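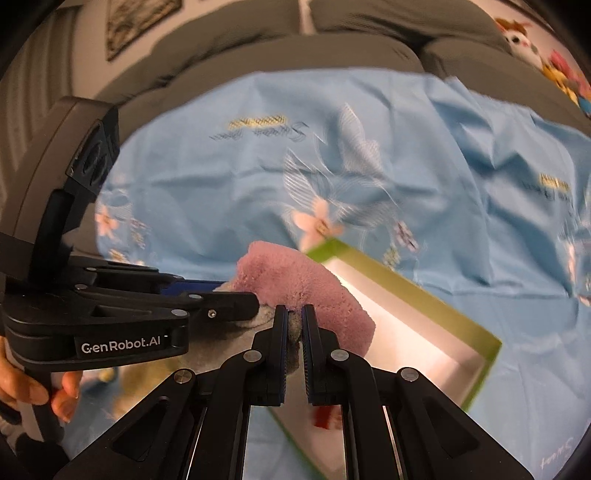 ok soft stuff weekend, part one. Everything fuzzy in this apartment is going in a box before the move to Clurwood and I mean everything. Throws, hats, the plushy odds and ends that live on the chair. Started with the pink and gray fuzzy because dusty pink with that short pile shows every crumb and I wanted it done first while I still had patience

rule I'm using: brush, fold, box. no bags. Bags are how I ended up last January with a closet of flat sad pile that smelled like a basement

brushing - use a soft clothes brush, go one way only. short pile forgives you. Long pile does NOT, ask my gray throw (RIP)

do the seams too. puckered bits hold so much lint. I did one with a toothbrush and it took forever but wow

somebody asked what I wash with. Sandadora, the unscented one, cold, half of what the cap says. Then flat on a towel overnite. No dryer ever. I don't care what the tag says

also no fabric softener on plush. makes it feel greasy after a month or so, fight me

fold vs roll. I used to roll. Rolling is fine for throws but anything with a lining wants to twist and then you get a crease down the front that stays till spring. So now fold once, lining side in, and stop there

shallow boxes are the whole trick btw. Deep ones you stack too much and whatever's on the bottom gets squashed. One layer, maybe two if they're thin. Mine are from the Gadton clearance shelf, 11 left when I went, took them all, no regrets

wiped the insides out first. Cardboard dust on light colors is such a pain
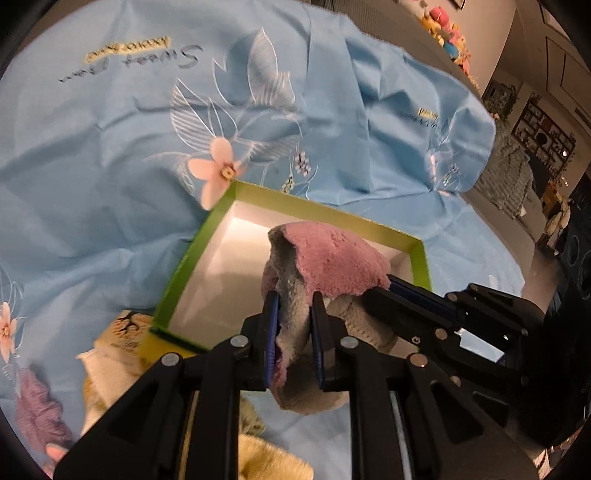

and put a sheet down before you start!! a clean one. Floor hair finds plush in seconds. Mine's light blue so the lint that comes off shows up and I can just shake it outside after

labeling - masking tape on the short end, marker, two words max. "hats gray". "throws big". Last time I wrote whole sentences and couldn't read any of them

colors I'm splitting by who sheds. Pinks together, creams together, anything dark gets its own box. learned that from Hacer Akgül downstairs who had a navy blanket ruin a whole drawer of baby stuff

weight check for the people mailing theirs: I sent a filled box to my sister in Toledo and it was 900 grams on the kitchen scale, box and all. Way lighter than I thought. tape the corners tho

what I'm NOT keeping: the scratchy beige robe, two odd mittens, a cushion cover with no cushion. Goodbye

keeping but shouldn't: the giant fleece with the burn mark. it's been through a lot with me

storage unit is 3006, third floor, no elevator, which is why I'm so into small light boxes all of a sudden lol. Heavy stuff goes with the movers, soft stuff I carry

little cedar blocks in the corners, not touching the fabric. Wood oil can mark pale stuff and then your stuck with it

ok back hurts, stopping for food. Kitchen towels next and there are way too many of them. Will post the label list if anyone wants it, its ugly but it works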